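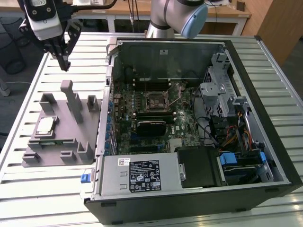
## Desktop refurbishment at Urngate: notes for members and donors

The Urngate workshop has resumed its desktop refurbishment program for the winter term, and the Centre wishes to bring members up to date on the work, the revised bench procedure and the items now being sought from donors.

To the end of May, 70 desktop towers had been received under the current intake. Of these, 49 have been returned to service and placed with households, community groups and two neighbourhood libraries. A further 11 were found unsuitable for repair and have been stripped for parts. The remainder are on the shelves at Urngate awaiting assessment. Since the program was established, 1,319 machines have passed through the workshop in one form or another, and the Centre thanks all those who have contributed equipment, time or bench space.

### Processors and sockets

The largest part of this term's work concerns processor replacement. Many of the office towers donated to the program are sound in every respect except speed, and a faster chip of the same family will often give a further few years of useful life. Office towers of this class are generally simple to work on. The side panel comes away, the case is laid flat, and the motherboard is then within easy reach from above.

The procedure has been rewritten following a review of last term's faults, a number of which were traced to bent socket contacts. Members working at the bench are asked to observe the following.

- Disconnect the power cord before the side panel is removed, and hold the power button in for several seconds.
- Lay the tower on its side on the worktable, with the open side facing upward. Processor work is no longer to be carried out with the case standing.
- Wear the wrist strap and clip it to bare metal on the chassis.
- Remove the heatsink and fan squarely, without twisting. Where the old compound has set hard, run the machine for a few minutes beforehand and then disconnect it again.
- Release the retention lever fully before lifting the chip. Hold the chip by its edges only.
- Place the removed chip directly into a holder or recess. Chips are not to be left on the open surface of the table, on paper towel or on top of the power supply.
- Check the empty socket under the magnifier before anything is fitted to it. If a contact appears out of line, stop and tag the board.
- Match the corner mark on the chip to the mark on the socket, lower it straight down and close the lever. It should never be necessary to press on the chip.

Compound is to be cleaned from the heat spreader with isopropyl alcohol and a lint-free cloth. A small amount of new compound in the centre of the spreader is sufficient. Several returned machines had been given a good deal more than this, and cleaning the excess from around the socket took longer than the original job.

### Memory, cards and cables

Memory modules are to be sorted by type and capacity before they leave the bench. Modules of unknown origin should be tested one at a time, in the first slot specified by the board's manual, and labelled on the bag with the result. The habit of writing on the module itself should be discontinued.

Graphics cards may remain seated during processor work provided they do not obstruct the lever. If a card must be removed, the catch at the end of the slot is to be opened first. Damaged catches are the most common fault on boards assessed this term, and they cannot readily be replaced.

Members are reminded that drive and power cables should be eased to one side of the case before work begins, and that a connector is to be withdrawn by its body and never by its wires. Coloured plastic tabs and latches in these cases usually mark the points at which a part is meant to be released. A part that resists when its latch is open should be left alone until a second person has looked at it.

### Power supplies

Power supplies are not opened at Urngate under any circumstances. A unit that fails the bench tester is to be removed whole, marked with red tape across the socket and placed in the steel bin by the loading door. The regulatory label must stay on the unit – the recycler, Garcia, will not accept power supplies on which the label has been removed or painted over.

Working units are kept where they are. The practice of exchanging supplies between cases has been discontinued, as the mounting arrangements and connectors differ from one manufacturer to another and the record of which unit belonged to which machine was being lost.

### Inventory records

The inventory has been transferred to Skurneo, which replaces both the card file and the shared spreadsheet. Each tower is given a record on arrival, before it is opened. The record should show the donor category, the model as printed on the case, the memory fitted, the processor fitted and the condition of the drive bays. When a processor is changed, both the old and the new chip are to be entered, including the storage tray in which the old chip has been placed.

Small adhesive labels carrying the Skurneo code are available in the top drawer of the records desk. They should be applied to the outside of the case at the rear. Manufacturers' own stickers and codes inside the case are to be left undisturbed, as they are frequently the only means of identifying a replacement part.

Older records will be carried across as time permits. Until this has been completed, the card file remains in the grey cabinet and may be consulted but not added to.

### Data and drives

The Centre's undertaking to donors has not changed. Every storage drive is removed at intake and held in the locked cupboard until it has been erased and the certificate has been printed. A drive that cannot be erased is destroyed. Donors who would prefer to keep their drives may ask for them at the counter when the machine is handed over, and should not feel obliged to give a reason.

### Items sought

The workshop would be glad to receive the following, in working order where possible:

- office towers with their side panels and screws
- desktop memory, four gigabytes or larger per module
- solid-state drives of any capacity
- anti-static bags, including used bags in clean condition
- processor trays and lidded plastic cases
- low-profile heatsinks with their brackets

Monitors with glass tubes, printers and laptop batteries cannot be accepted. Loose batteries in particular should not be left at the door.

### Bench hours and the spring program

The benches are open to enrolled members from 10 am, and the tools are locked away at 4 pm. New members are required to complete the bench induction before handling boards. The induction takes one morning and covers static precautions, lifting, the use of the tester and the Skurneo entry screens. Closed shoes are required in the workshop at all times.

The spring program will be given over largely to compact desktops from the Manis donation, which use a different cooler arrangement and will need their own procedure. A draft will be placed on the noticeboard at Urngate for comment, and written suggestions may be left in the tray beneath it. Members who hold service manuals for compact models are invited to lend them for copying. Each manual will be returned at the counter within a fortnight.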